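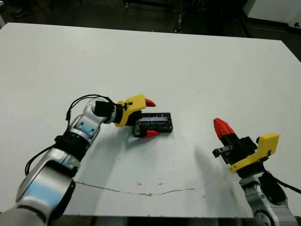

Quick one tonight, dinner is in the oven and I've got maybe half an hour.

So I finished the scarf. The long one. If you've been reading since February you know which one I mean, the gray thing I cast on during the ice storm and then swore at for months. Done. Bound off Sunday, ends woven in on the bus. It is too long. I don't care.

Wanted to write down how it went before I forget, mostly for me, and for the couple of you who emailed about the yarn.

The yarn first then. It's Räsänen, the two-ply, the color they call Orkwood – which is a gray with some brown in it that only shows up in daylight. Under my kitchen light it looks like plain old dishwater. I bought it at the shop in Futcombe when we went up for my aunt's birthday. Three skeins, and then of course I needed a fourth, and of course they'd sold out. Called two other places. Nothing. Ended up buying one off a woman in a knitting group who had it sitting in a bag for years and it still didn't match. Different dye lot. You can see the line if you know where to look, and now I've told you so you'll look.

Lesson I have learned six or seven times: buy the extra skein. I will not do it next time either.

The pattern. Not much of one. Cast on 30, slip the first stitch of every row, knit to the end, turn, do it till you run out of yarn or patience. Garter stitch. I wanted something I could do in front of the TV without counting. Thirty stitches doesn't sound like anything but on those needles (size 6) it comes out a good width, wide enough to fold over once in the wind.

Where it went wrong was about a foot in. I'd picked up a stitch somewhere, a yarn over I think, and had 31, and didn't notice. Then 32. Then it was starting to look like a trapezoid. I laid it out on the bed and there it was, one side perfectly straight and the other one wandering off toward the window. Ripped back to the good part. Two weeks of evenings gone in like four minutes. I put it in the closet after that and didn't touch it until after Easter.

What got me going again was Zsolt Bognár from the Murkthorpe library group. He's been knitting for longer than I've been alive and he doesn't say a lot. I brought the thing in and moaned about it and he took it off me, looked at the edge, and put a little loop of red cotton through the last good row. Told me to move the loop up every time I finished an evening, and check the count just then. So if it goes wrong you only rip back to the loop. One evening's worth. I've seen people call this a lifeline but the real lifeline is where you run thread through all the stitches, this is lazier. Works fine for garter.

I had to rip twice more after that. Both times ten minutes and it was over with. Big difference.

Other things, in no order:

Wood needles over metal for this yarn. The metal ones were too slippery and I kept losing the last stitch when I put it down. My metal ones are fine for cotton.

Joining a new skein, I've gone back to doing it at the edge. Tried the spit join everybody loves and it worked, it really does hold, but it left a fuzzy hard bit in the middle of the row that I could feel with my thumb every time I passed it. Edge joins mean more ends to weave in. Fine.

Weaving in ends. I hate it, always will. I did them on the 14 bus with a bent tapestry needle and a lady across the aisle watched me the whole way to the hospital stop and then told me her mother used to do hers as she went along. Yes. I should of done that.

Blocking. So I wasn't going to, because it's a scarf, and who blocks a garter stitch scarf. Then I looked at the spot where the fourth skein starts and the tension was all different – I'd been off it for a while by then, plus my hands were cold – and I thought ok, bath. Cool water, a bit of the no-rinse soap, left it sitting, squeezed it out in a towel. Do NOT wring. I laid it flat on the spare bed on two more towels and patted it even, no pins. Took two full days to dry because the heating in that room barely works. It grew. It grew a lot! I knew wool did that and I still stood there in the doorway looking at how far it hung off the end of the bed.

But it did even out. And it got soft, much softer than it was on the needles. When I was knitting it I kept thinking it was going to be scratchy at the neck and I'd end up giving it away. Keeping it.

Somebody asked me for the yardage. The label says 300 yards a skein, so with four that's a bit under 1,200 since I had leftovers. I weighed what was left on the kitchen scale and did the sum and got 1,102 yards used. That's a silly amount for a scarf. You could make a sweater out of that, a small one anyway. If you want a normal human scarf, two skeins will do you and you'll have enough for a hat.

Next up, not sure. I've got the rest of that green from last winter and I keep looking at mitten patterns but thumbs put me off. My sister wants a cowl. Her idea of a cowl and mine are pretty different, she sent me a photo and it's basicly a blanket with a hole in it. Might do a plain hat first just to have something finished before it gets properly cold. Top down maybe, so I can try it on as I go. If anybody has a top down hat they like that doesn't start with some awful fiddly circle cast on, leave me a comment.

Oh, and the Murkthorpe group has moved to the upstairs room, same time, the elevator is working again. Bring your own mug.

Oven's going off. Scarf weather tomorrow according to the radio.

Recent posts
Moths. Again.
What's in the green bag
Futcombe trip and too much wool
Socks I will never finish
A button problem

Contact me | © 2019 all rights reserved | Back to top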